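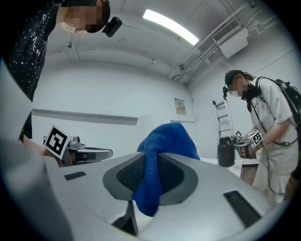 *Picking up a blue towel*

# Soigneur and team helper, women's road squad

Fenix Lykkegaard is a small women's cycling team based in Gumholm. We race a national calendar with a few trips abroad, and we have 13 riders on the roster for the coming season. We need one more person on the support side, starting in February.

The job is seasonal and runs nine months. It can be renewed if both sides want that. Our last three soigneurs all stayed more than one season.

## The work

On race days you prepare bottles and food, drive to the feed zones, hand up musettes, and meet the riders at the finish with drinks and dry clothes. After stages you give leg massages, normally four riders an evening. The other soigneur, Mafalda Henriques, takes the rest. You will share the team laundry and the shopping with her.

Between races there is less to do, but it still has to be done. The van gets cleaned and restocked, the kit gets sorted by rider, and hotel rooms and meal times get confirmed. During the two training camps you also drive the second car behind the group.

Expect early starts. Breakfast prep on a stage race begins at 6 a.m., and transfers between hotels can run late.

## What you need

- A full driver's license, and no problem with driving a loaded van on mountain roads
- A massage certificate, or proof that you are close to finishing one
- Good spoken English. German or Danish is useful -- several riders speak one or the other
- A current first aid certificate, or willingness to take the course before camp (we pay)

You don't need to have worked in cycling before. People have come to us from physical therapy, track and field, and hotel kitchens. You should know how a feed zone works before your first race, and Mafalda will teach you that at camp.

## Pay and conditions

Monthly salary, paid all through the contract including weeks with no racing. Travel, meals and lodging are covered on team duty. On the road you share a twin room with another staff member. Team clothing is supplied by Plarkus.

## How to apply

Send a resume and a short letter to Gertraud Holzer, team manager, at the service course in Gumholm. Tell us which months you are free and list any dates you already know you can't work. Two references, please -- at least one from a job where you traveled.

We will invite up to six people for a paid trial day with the team.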